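Why Do We Sort Cans From the Rest?
By Nkechi Onuoha
Reading time: 3 minutes

Look in the bin at home after a weekend. There may be a milk jug, a cereal box, a soup can and a drink can. They are all made of different stuff, and each one has to go to a different place before it can be used again. Sorting is the job of putting things that are alike together.

What is a drink can made of?
Most drink cans are made of aluminum. Aluminum is a metal. It is light, it bends easily, and it does not rust the way iron does. The metal in the side of a can is very thin, so you can squash an empty one with your hand. A squashed can is still good metal. The colors on the outside are only a thin layer of ink, and they burn away when the can is melted.

How can you tell it from steel?
Many soup cans are made of steel. Hold a fridge magnet against one and it will stick. Try the same thing with a drink can. If the magnet falls off, the can is aluminum. Sorting centers use very big magnets to pull out the steel.

What happens next?
The aluminum cans are pressed into blocks called bales. The bales are shredded and melted in a furnace, and the hot metal is poured into large bars. The bars are rolled into flat sheets, and new cans are cut from the sheets. An old can may be back in a store in almost 60 days.
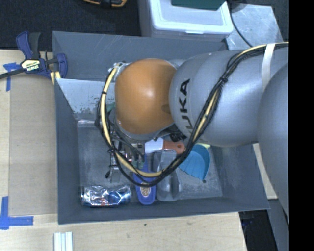 A crumpled drink can on its side in a gray bin. The blue on it is printed.

Try it at home
Ask an adult to help you find some clean, empty containers. Don't pick any with sharp edges. Make one pile for metal, one for plastic and one for paper. Then test the metal pile with a magnet and split it in two.

Words to know
Bale: a block of things pressed tightly together
Furnace: a very hot oven for melting metal
Shred: to cut or tear into small pieces

More to read
Where Does Glass Come From?
How Paper Is Made
What Makes a Magnet Stick?
Why Iron Rusts

Contact us | © Skevgate Kids | Back to top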